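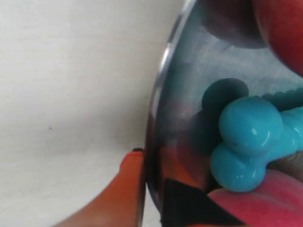 4.3 Ensinar a tarefa de recolha por comando remoto

Antes de gravar a primeira demonstração, reserve uns minutos só para brincar com os comandos, sem pressa e sem gravar nada; a mão habitua-se depressa e o braço agradece. No programa Xaba, deixe aberta a vista do punho, porque é nela que se percebe a que distância o dedo laranja está da borda de metal, coisa que de longe engana muito. Repare também que o aço polido devolve as cores dos objetos: guie-se pelo osso turquesa e não pelo reflexo dele.

1. Ligue os comandos Sesov e espere pelo sinal sonoro.
2. Escolha "Nova tarefa" e dê-lhe um nome que ainda faça sentido daqui a uns meses (o Irfan Pelupessy, que testou este guia connosco, tem uma pasta inteira chamada "teste").
3. Leve a pinça até ficar por cima do objeto escolhido e pare um instante.
4. Desça devagar, feche a pinça, levante e leve o objeto ao destino.
5. Abra a pinça, recue e carregue em "Guardar".

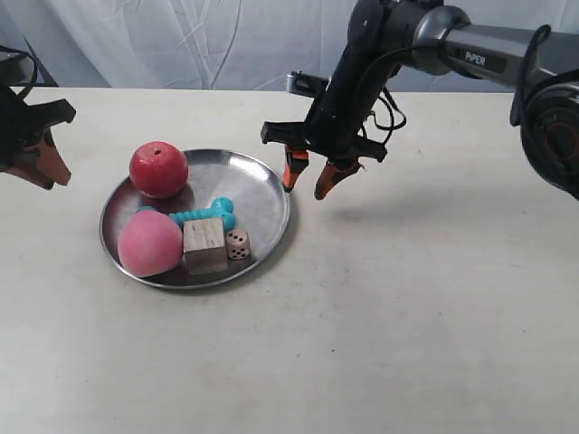 Figura 13. Pinça acima e à direita do prato, com os objetos ainda pousados.

6. Repita até ter 70 demonstrações, mudando de vez em quando a posição dos objetos.

Nota: uma hesitação pequena não estraga nada. Se deixar cair o objeto, apague essa gravação e comece outra, com toda a calma.

Cuidado: mantenha as mãos fora da mesa enquanto os comandos estiverem ativos. Se aparecer o erro 1208, largue os comandos, espere que o braço pare e volte ao passo 1.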